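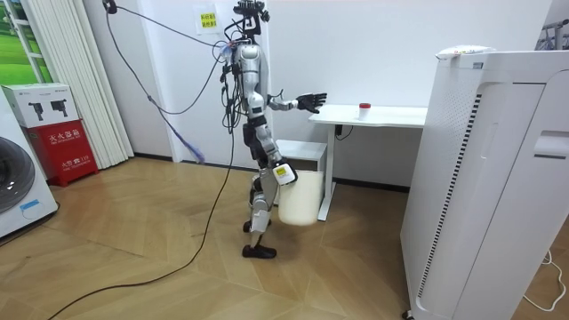 Ailsa Gourlay wrote in after the previous post to say that our cable rule makes no sense. If the overhead line is there to catch a fall, she argued, it should be rated and inspected as lifting gear, and if it only carries power and data, then the rules should say so and stop calling it a tether.

She is right about the wording. In our sheet "tether" has meant at least two things, and I have rewritten that section. The full set as of 23/03/2022 follows, with notes on where it differs from the December version. It covers tabletop and carrying tasks with a standing humanoid in a furnished room. It does not cover stair work or anything outdoors.

1. Terms

"Umbilical" is any bundle of power or data cables running from the robot to a fixed point. It takes no load. "Fall line" is a rated strap or rope on its own anchor, with its own inspection tag. A cable bundle is never a fall line, even if it would probably hold. If there is no fall line, the session log says "none fitted" and the keep-out distance in section 3 applies in full.

2. Cables

The umbilical enters from above and leaves enough slack for the robot to turn through its working range without tension at the head. Check this by hand with the drives off. The old text asked for "adequate slack," which everyone read differently.

Anything that touches the floor is routed away from the feet and out of the operator's path to the stop button. Loose wires along the torso are tied back at the hip and at the shoulder. Two ties are enough. More than that and people cut them all off to get at one connector, then replace none of them. Appliance cords follow the same floor rule as robot cables, which is new. Stulton had a vacuum cord pull a charger off a shelf during a walking test, and their write-up convinced me.

3. Distances

With a fall line fitted, the operator stays 40 inches from the nearest point the hands can reach. Without one, the distance is the standing height of the robot plus 16 inches, measured from the feet in every direction. In a small room that usually puts the operator in the doorway. Then work from the doorway. Halfdan Ásgeirsdóttir objected that this makes it hard to see the fingers during a grasp. A second monitor solves that.

4. Two-handed tasks

Our December sheet treated the arms as independent. They should be treated as one load case. If one hand is holding a bin and the other is reaching over a table, the reach is limited by balance long before it is limited by the arm. So:

The carried object is weighed before the session and the value entered in the controller. An empty container is also weighed.
The reaching hand approaches from the side and above, open, and stops short of the object before closing.
Cups and other small items are plastic or paper until the task has run 170 times without a drop. After that, glass is allowed, unfilled.
On a stop command the carried object is held. It is not released. The Ristano gripper code opened on stop by default, and I consider that a fault.

5. Furniture

Stools and light chairs either belong to the task or leave the room. If one stays, its position is taped on the floor and entered in the log. Tall appliances get checked for stability with a firm push at the top. Small things resting on top of them come off before walking tests. For standing work they may stay.

Fire equipment is kept reachable from the operator's position, with nothing stacked in front of it or on it. We have been lax on the second half of that. The Koivisto checklist has it as a separate line with a signature, and I have copied that.

6. Before power-on

Umbilical slack checked. Fall line tag read, or "none fitted" written down. Stop button pressed and reset. Floor walked from door to robot. Carried load entered.

That makes 5 items and they fit on one side of a card. Droto uses a longer list on a tablet, and I would be interested to know whether anyone there still reads it through by the second month.

Still open: how often to inspect the connectors at the head. The manual gives an interval in operating hours, but our wear comes mostly from plugging and unplugging. I have started logging mating cycles instead and will post the numbers once there are enough of them to plot.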